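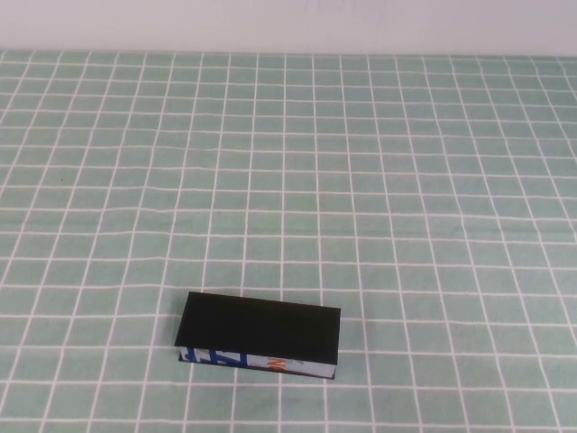
Yuen thinks the 90 second repeat interval is too short for anyone driving. Her comment came in overnight, against the draft of the alert message test: "A driver who gets the buzz on the highway won't read it, and will silence the second one. Send the plate number first and the name after."

17/12/2018 – missing person alert relay, bench test

Reading time: 2 min

Took the plate-first point and rewrote the template before starting. Old order was name, age, height, clothing, last seen, vehicle, phone number. New order is vehicle and plate if known, last seen, age and clothing, name, phone number. If there is no vehicle, the last seen line moves up and nothing is left blank. The old template printed "Vehicle: none" and two of the test readers took that to mean the person was on foot. We usually don't know that.

Setup
Worwood server as the source, Brurkau gateway in the middle, handsets on the Testdale list. All messages carry the word TEST in the first line and again in the last. List size 500. Live feed disconnected at the gateway, checked before the first send and after the last.

Run 1
Full description, no vehicle. Message went out in one piece. Receipts stopped short of the full list, with 9 handsets not reporting. Same ones failed on the resend, so the fault is in the list or the handsets and timing doesn't come into it. Pulled the numbers and sent them to Yuk-lan to check against the enrollment forms.

Run 2
Same person record with a plate added. The gateway split the message in two and delivered the second part first on part of the list. Phone number arrived ahead of the location. Not acceptable for a real alert. Shortened the clothing line until it fit in one part. Clothing now gets color and garment only, no brand names, no "last known to be wearing" at the front. 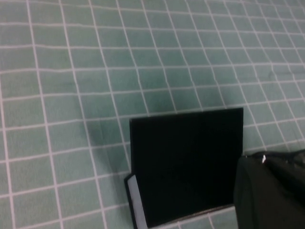 Run 3
Cancel message. This is the one I was worried about. The Worwood side closes the record as soon as the person is marked located, and the cancel text is built from the record, so it went out with an empty name field. Receivers saw "has been located" and nothing else. Fixed for now by copying the name and case number into the cancel text before the record closes. Needs a proper fix in the server.

Also on cancels: the photo link in the first alert stays up after the case is closed. Hjaltested pages are cached and the old one could still be opened at the end of the day. The family of somebody who has been found should not have to ask for that to come down. Put it on the list as a blocker.

Repeat interval
Left at 90 for today so the three runs can be compared. Yuen wants no repeat at all unless the text has changed. I would keep one repeat for handsets that didn't return a receipt and drop it for everyone else. The gateway can do this, but the setting is per list and has to be entered by hand.

Open
– handsets not reporting, waiting on Yuk-lan
– empty name on cancel, server fix
– cached photo page after close
– age line: "24" or "24 years old"? Readers split on it, leave as is
– wording for cases where a medical condition is suspected but not confirmed. Current text states it as fact. Ask the desk what they are allowed to say.

Next runs in January, same list, with the new template frozen before we start.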